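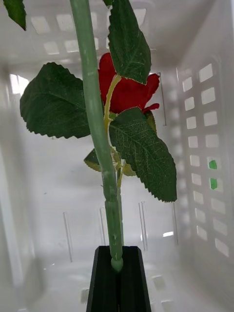 The quote Bindu Pinto took to her partners in April had one number on it, and it was lower than she expected. By the time she had a budget the shop could sign, that number was less than half the total.

Pinto runs the packing room at Ommont, a supplier of artificial flowers to hotels and event planners. Rental orders come back in plastic baskets, and the stems have to be taken out, sorted and boxed again. She wanted a small arm to take over part of the late shift, when the room is hardest to staff.

Search this site Enter keyword Go

The arm itself was the easy part to price. Grudthorpe, the dealer she used, sells a refurbished model with a controller and a year of support. The gripper was extra. So was the wrist camera, along with its cable, its mount and a spare of each.

"I had budgeted for a robot," Pinto says. "I hadn't budgeted for fingers."

Fingers came to $3,418, the line that caused the most argument. Flat pads are cheap and fine for boxes, but a stem is narrow and tends to roll between them. Pinto settled on a grooved finger, a channel with raised sides, and ordered 4 so that a broken one wouldn't stop the shift.

Leaves were another problem. On a silk rose they stick out well past the stem and can cover much of the bloom when the camera looks up from below. A white basket with holes in its walls lets in light from the side, and the light changes with the time of day. Selma Petek, who plans small installations for the integrator Vestasik, tells customers to set aside money for lamps and a shade before they pay for better software.

She also asks for a trial using the customer's own stock. Ommont sent a carton of roses, mixed with older stems, in the same baskets the shop uses every night. The trial fee was roughly $2,000, credited against the purchase if the order went ahead.

"People send their nicest samples," Petek says. "Send the bent ones."

Staff time is the line most often left out. Ommont put 2 people on the project for the first month, and their regular work had to be covered. Pinto charged those hours to the project so the partners could see them.

She looked at leasing as well. Tudose, a finance company, offered a monthly plan that covered the arm and controller but left out the gripper, which it classed as a wearing part. Ommont bought outright and kept a reserve for replacement fingers and pads.

The reserve is reviewed every quarter. Pinto has asked for a second set of lamps in the next one.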